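June 20, 2021
Grasp log, hand-held gripper, desk set

Goal today: find out why the Pikex pose estimator loses the bottle axis once the fingers close. Same checkpoint as in March, no retraining. Input is the wrist camera only, fisheye, raw, no undistortion before the detector.

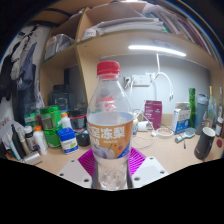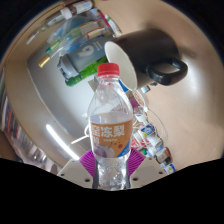
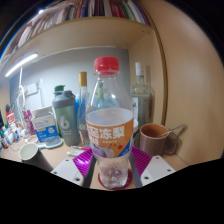
Clear plastic bottle with a red cap and wraparound label in all three. The cap is the strongest feature and the detector finds it without trouble. The clear shoulder is the problem. Segmentation bleeds through it into whatever stands behind, and the mask centroid walks off the axis.

Sebastian Avram objects that the mask is a side issue and the drift comes from the planner holding a stale transform after contact. He wants the contact flag logged next to the pose timestamp before anyone touches the segmentation weights. Fair. Added both fields to the Dralholm logger.

Replayed 800 frames offline with the transform refreshed every cycle:
- axis error over threshold: 59 frames, down from nothing I can compare properly, as the March run used a different threshold. Redo the March replay with the current config.
- median latency 25 ms, fine for the 5 Hz replanner
- worst errors still cluster where the background behind the shoulder is busy

So the stale transform may be part of it, but the bleed is still there with the refresh on. Tried fitting the axis from cap and label edges only, ignoring the transparent region. Runs, but the label edge fit flips when the wrist rolls past the limit in the Mwakyusa config. Probably a sign convention. Did not chase it.

To do:
- rerun March data, same threshold
- check roll sign in the label fit
- mask out the fingers before the edge step; the pad ridges give strong parallel lines and the fit likes them too much
- ask Sebastian for his contact flag debounce value, mine is a guess

Config and replay script are in the shared folder under axis_fit. Don't use the one in my home directory, it still has the old intrinsics.

Pitberg Manipulation Lab | Internal notebook | Contact the lab | Back to top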